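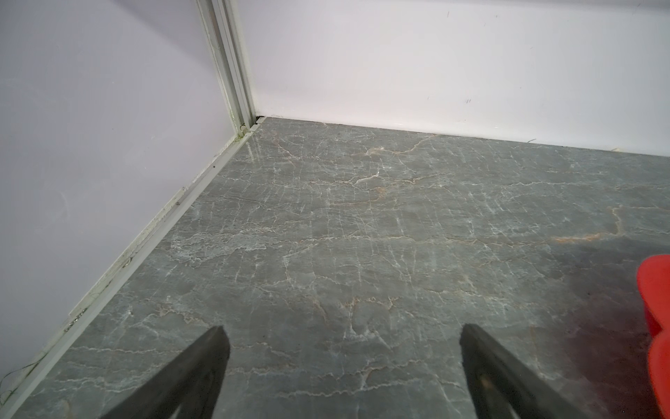 1. Booth condition

To: Lovisa Skjelbred, Grarnine fund
From: Njål Holmgren, Storisbridge display kitchen

The base track has grime in it and a greenish patch at the foot of the corner post. The panels don't quite close against the floor there. I would not call this "finished," whatever the December plan says.

2. Fruit table
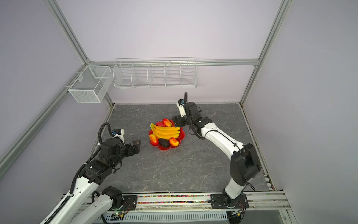
Red plate with bananas, mangoes and an avocado. Wire racks behind still empty.

Ghazal Bagheri wants 500 more for fruit. I doubt we need it — the racks should be filled first.

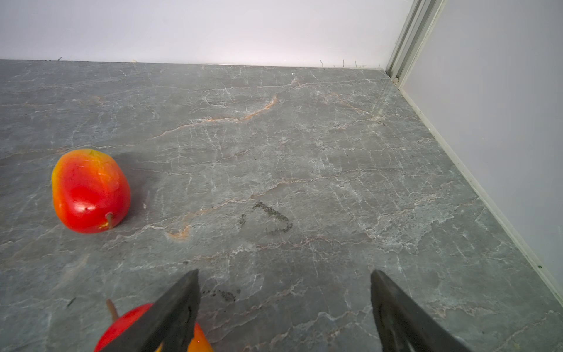 The artificial mangoes are shiny and look fine to me, so I see no case for replacing them yet.

3. Cleaning

Paid to date: 2249. I'm not convinced we got our money's worth.
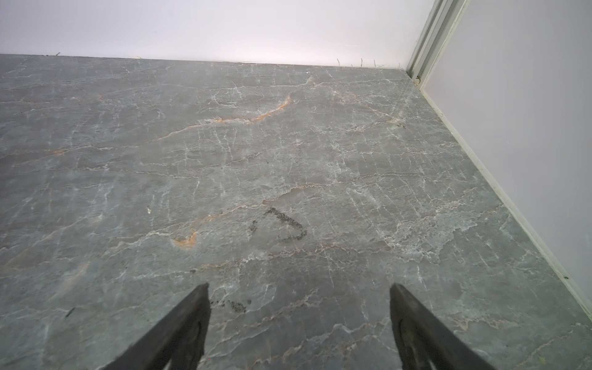 Dark, grainy marks on the gray marble surface.

Second quote requested from Fjeld.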